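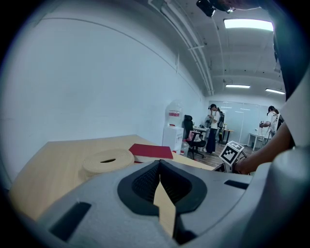 **What has the grant paid for since the last report?** Mostly the front room at Kullard: a light wooden table to work at, a water dispenser so people stop walking down the hall with paper cups, and the first batch of packing supplies.

I'll take those in order, and then the money, and then the bit where I ask you for something (sorry in advance).

**The table.** I love this table! It came on a Tuesday, two hours early, when I was the only one in the building, so it sat in the hallway until Sewwandi Bepari turned up and took the other end. We've set it along the plain white wall and it has made a huge difference already. Before, we were sorting loan folders on the floor of the Wellik room and putting them away every time the choir came in. Now we can leave a job half done and come back to it after lunch – a luxury, I promise you.

**Water.** The dispenser stands at the foot of the wall, further back from the table, the kind with the big clear bottle upside down on top. I did wonder if it would be in the way of people coming through with boxes, but so far so good. Spare bottles are the thing I got wrong. I ordered 2 and we need more than that on open days, so I've changed the standing order with Toivonen and it costs a little extra each month. It's in the running costs line, under "room".

**Folders and packing.** We promised you 420 folders sorted and boxed by the end of the grant. I'm behind on that and I'd rather say so here than have you find it in the spreadsheet. The sorting itself goes fast, but checking each one against the old Cloren list is slow, especially the early ones where the handwriting is terrible and half the titles have been crossed out and written in again. Sewwandi has started doing the bad handwriting in one go in the mornings and passing me the rest, and that's going much better than when we both did a bit of everything. We also went through the first order of tape quicker than I planned (my fault, I was double-taping the bottoms of boxes that hold next to nothing).

**Money.** We've spent $1,933 so far. The table was the big one, then delivery, then boxes and tape. The lamp we had in the original budget hasn't been bought. The room turns out brighter than I expected, and I'd like to hold off until November and see how the afternoons look.

**My ask.** Could we move the lamp money, all $60 of it, over to supplies? It would cover tape and a few more boxes, and if we do end up squinting in November I'll find a lamp somewhere else. A quick yes or no by email is fine.

Next up is finishing the Cloren list, then labels for the boxes, which Sewwandi wants to do by hand and I want to print. We'll let you know who won in the next report. And do come and see the room if you're passing – mornings are best, and we're usually in by 9.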